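From: Derek Heywood
To: Replay League mailing list
Date: 9th May
Subject: Re: Re: Divisions, and the playoff seeding business

Narayanan Rao wrote:

> Derek,
>
> I've read the draft rules twice and I still don't see why we're
> keeping the two divisions. The Costa Division has been weak for
> three seasons running. Last year Cirow won it with a record that
> would have put them fourth in the Derkison Division, and they got
> home field for it. Plala won more games, had a better run
> differential, and played the first round on the road.
>
> I'm not asking for the moon. Seed the playoffs by record. Keep
> the divisions for scheduling if people are fond of the names,
> but stop handing out a bonus for having bad neighbours.
>
> Also, can we please talk about pitcher fatigue. Somebody's
> left-hander threw 3,246 pitches last season and finished it as
> fresh as a daisy. I would like to know what he's eating.
>
> Narayanan

Narayanan, and everyone else who has been replying to me privately as though I were a complaints window,

I'll take these in order, except where I don't.

First, a small declaration of interest. I manage Cirow. I was the one who got home field with the fourth-best record in the better division, and I enjoyed it very much. We lost the series anyway, the last game of it on a passed ball, so if the baseball gods were keeping a ledger I'd say the account is square. Please weigh everything I say about seeding with that in mind.

The divisions go back to when the league was small enough that we had to play each other constantly, and they were drawn up according to who could stand to be online on which night. The Costa managers were the early-to-bed lot and the Derkison managers were the other lot. None of it had anything to do with balance. It's a bit much to call a division weak when its founding principle was that its members had to be up for work.

Still, your complaint is fair on the numbers. I went back through the standings on the weekend instead of doing the gutters. Plala finished ahead of us by a margin I'd prefer not to type. Their offence was better, their bullpen was much better, and their centre fielder hit .300 with a card that has no business hitting .300. If we'd seeded by record they would have hosted us and we'd have travelled, to the extent that anyone travels in a league where the stadium is a spreadsheet tab.

The counter-argument, which two people have made to me and neither wants his name on it, is that a pennant race needs a pennant. Take the prize away from winning the division and what's left in September is a long table of teams shuffling about by half a game. I have some sympathy. The last week of the Costa race was the most fun I had in the league all year, and it was between two clubs that were, let's be frank, ordinary. One of them was mine.

So what I'm proposing is this. Division winners are guaranteed a playoff spot. That's the prize, and it's a decent prize. After that the seeds go by record, all of them, and home field goes with the seed. If a division winner has the worst record of the qualifiers, then that club has a lovely banner and a road series. Ties are broken by head-to-head, then by run differential, then by a coin flipped by somebody whose team isn't involved.

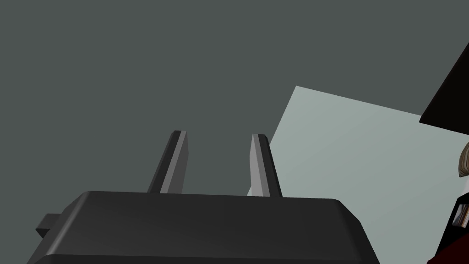
I don't want to use division record as a tiebreaker at all. We tried it the year before last and I spent an evening working out that it rewarded the club which had lost more of its important games, and by the time I'd convinced myself of it the round had already been played.

Now the schedule, because you can't change one without somebody asking about the other. At the moment we play the clubs in our own division a good deal more than the clubs in the other one. If seeding goes by record across the whole league, then a soft division is still a help, only a quieter one. Cirow would pad its record against the Costa clubs and turn up with a third seed it hadn't earned. I'd like to even the schedule out. It won't be perfectly even, as the arithmetic doesn't cooperate and neither do the people who can't play on Thursdays, but it would be a lot closer than what we have.

Whoever volunteers to build that schedule will have my gratitude and access to the old one, which is held together with colour coding I no longer understand. The mauve cells meant something once.

On to the left-hander.

Yes, he's mine as well. It has been a bad week for me on this list.

He threw 3,246 pitches because the rules as written let him. The fatigue rule counts batters faced in a single game and then forgets about him completely. He can go nine innings on four days' rest until the heat death of the universe. I noticed this in the pre-season, said nothing, and drafted accordingly. I'm told this is called roster construction when you like the manager and something else when you don't.

Narayanan suggested to me last year, over a bad phone line, that we put a hard cap on innings at whatever the card's real-life total was. I was against it then and I'm mostly against it now. The point of a replay league, at least to me, is finding out what happens when the season goes differently. If every starter throws exactly what he threw and every hitter gets exactly the plate appearances he got, we might as well all go home and read the back of the card. There's also the trouble with injuries. If your ace hits his cap in August and your number two is out for the month, you're sending a shortstop to the mound, and I've seen what that does to friendships.

What I'd accept is a soft cap. A starter can go over his actual innings by a tenth with no penalty. Past that, every start carries a fatigue adjustment and it gets worse each time. You can still ride your horse into October if you insist, but he'll be pitching like a man carrying a fridge. Relievers would be done by appearances instead, with a limit on consecutive days. I'd keep the limit at 2. We had a closer go 69 times last season, and I gather he was used in some games that were already settled, by a manager who had stepped out to make a sandwich and left the auto-manage on.

Auto-manage should get its own paragraph, so it's getting one. I would ban it for playoff games. I'd leave it alone in the regular season, because people have children and jobs and, in one case, a barge. But a playoff series decided by a computer that thinks bunting with two out is a good idea does nobody any credit. If you can't make your series, tell us early and we'll move it. We have moved series for weddings, for a kidney stone, and for the hockey.

Trades. The deadline stays where it is. There has been a suggestion that we need a veto, and I'd rather eat the rule book. The one time we had a veto it was used to stop a perfectly sensible swap of backup catchers, and the argument ran to more than 200 messages. Some of you will remember it. Some of you were most of it. If a trade looks crooked, say so here on the list, in daylight, and let the embarrassment do its work.

Keepers are a separate matter and I'm not opening it before November. I mean that. Anyone who replies to this message with a paragraph about keepers will be assigned the mauve cells.

As for timing, I'd like a vote on three things: seeding by record, the evened-out schedule, and the soft cap. They can be voted on separately, so please don't send me a reply saying you'd support one if you could be sure of another. One vote per club. Co-managed clubs will have to settle it at home. If all three pass I'll write up the wording and send it round for people to find the holes in, and I'd ask that you find them before the draft this time and tell the rest of us, unlike certain managers of Cirow.

If the cap passes it applies to the coming season only. I've been asked whether last season's results would get an asterisk. They would not. Plala won it, they beat everyone put in front of them, and they beat my left-hander in the second game when he was, as Narayanan says, fresh as a daisy. He gave up five in the third. I had a reliever warm and didn't use him, and there isn't a rule change that will fix that.

One last bit of housekeeping. Box scores are meant to be posted within a day of the game, with the pitching lines filled in. Several are still missing from the final fortnight, and I can't run the leaders until I've got them. You know who you are. If you don't, check whether your shortstop is officially credited with no fielding chances since the all-star break.

Votes to me, arguments to the list.

Derek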